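Play food for a three year old: which pieces do they really use?

Grastumby Parents Board > Toys and Play

mirko_damico
22 Feb 2022
Hello all. My daughter will be three soon and I want to make a small play kitchen corner for her. I have looked at the Tredetti box with 15 pieces, but I am not sure if she needs so many. Which pieces do your children use every day, and which ones stay under the sofa? Excuse my English, please.

Gobnait C.
Your English is grand. Get the big box. Mine want a full shop, with a till and a queue. With only a few pieces they are bored by lunchtime.

ilango_k
I must disagree a little with Gobnait. We had a big set from Kotian and my son only threw it on the floor. Then I put most of it in a cupboard and left 2 foods outside. After this he began to "cook" and to serve us. I change the foods when he asks for it.

Gobnait C.
Children are different, I suppose. Mine would go looking in the cupboard.

mirko_damico
Thank you both. Ilango, do you also leave plates outside, or only the food?

ilango_k
Plates, yes, and these are more important than the food in my opinion. I like when every plate has its own colour, because the child can say "the banana goes on the yellow one". A cutting board is also good. Our plates are plastic and everything is light, so he can lay the table by himself. At the moment it is watermelon and banana.
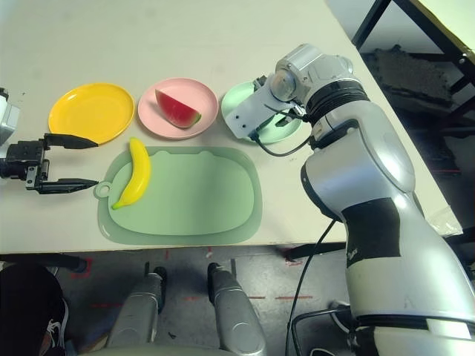 Rajeshwari thinks the watermelon wedge is the wrong choice for a first set, as it is already cut and there is nothing left for the child to do. She would take fruit in halves which hold together with Velcro.

ilango_k
It is a fair point, but my son "cuts" everything, also the things which are one piece. He makes the noise with his mouth.

Yamuna Hegde
We had the Velcro ones. They catch hair and fluff and after one winter they did not stick any more. I washed them in October and it became worse. One piece is easier to clean.

mirko_damico
Then I will buy plates, a board and a few fruits, and wait with the big box. Does somebody know if the Tredetti plates are sold separately?

Yamuna Hegde
In the shop I saw only the full box. Ask them, perhaps they have single ones at the back.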